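How Fruit Is Stored and Sold at Agyeman Market
Student project report
Prepared by Kwabena Korletey and Esi Alhassan
Submitted 2021-05-03

1. Introduction

In our course we were asked to choose a small problem of daily life and study it with simple methods. We chose the spoiling of fruit between the seller and the home. Both of us buy fruit at Agyeman market, and both of us have thrown away fruit which looked good when we paid for it. We wanted to learn what sellers do with fruit that stays unsold at evening, and what buyers do with it at home.

The work was done in March. We spoke with 35 persons, of which 30 were buyers and 5 were sellers. The sellers all work on the same side of the market, near the Gollow bus stop, so our results can not be used for the whole market.

2. What buyers look for

We asked each buyer the same four questions. The first question was how they choose an apple. Most answers spoke about color. Many buyers told us that a red apple is a sweet apple, and they leave the yellow ones in the box. The sellers do not agree with this. One seller explained that the color depends on the variety and also on how much sun the fruit got on the tree, so one fruit can be red on one side and yellow on the other.
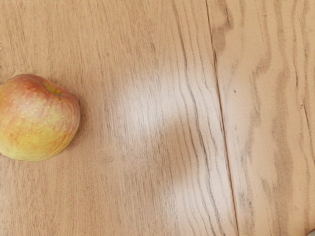

Figure 1. Apple with red-orange and yellow skin. Small pale speckles are seen on the red part.

Some buyers also asked us about the small light dots on the skin. They believed the dots are a sickness or the rest of a spray. These dots are called lenticels and the fruit exchanges air through them. They are normal. We found this in our biology textbook and we told it to the buyers after the interview was finished, so that it did not change their answers.

The second question was about firmness. Here the older buyers were more careful than the young ones. They press the fruit near the stem with the thumb, which the sellers do not like, as pressing leaves a brown place under the skin after a day.

3. Storage by the sellers

Three of the sellers take the unsold fruit home. The other two pay for a place in the Prarnero cold room behind the market. The price of the cold room was described to us as high, but we did not receive the same number from both of them and therefore we do not give it.

All sellers sort the fruit in the evening. Fruit with a soft place goes apart and is sold cheaper in the morning, mostly for juice. The Lorum juice stand buys a part of it.

4. Storage at home
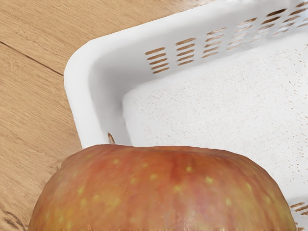 Page 4

More than half of the buyers keep apples in the kitchen, in a bowl or a basket. The others use the refrigerator. Only a few knew that apples give off ethylene gas, and that this gas makes bananas and other fruit near them ripen faster. One buyer keeps potatoes and apples together and complained that the potatoes sprout early. We could not check if the apples were the cause.

5. Weak points of our work

The group of sellers was small. Also, we asked people in the morning only, and buyers who come after work may answer in another way. If we repeat the project, we will go to the market in the evening too and weigh the fruit which is put apart.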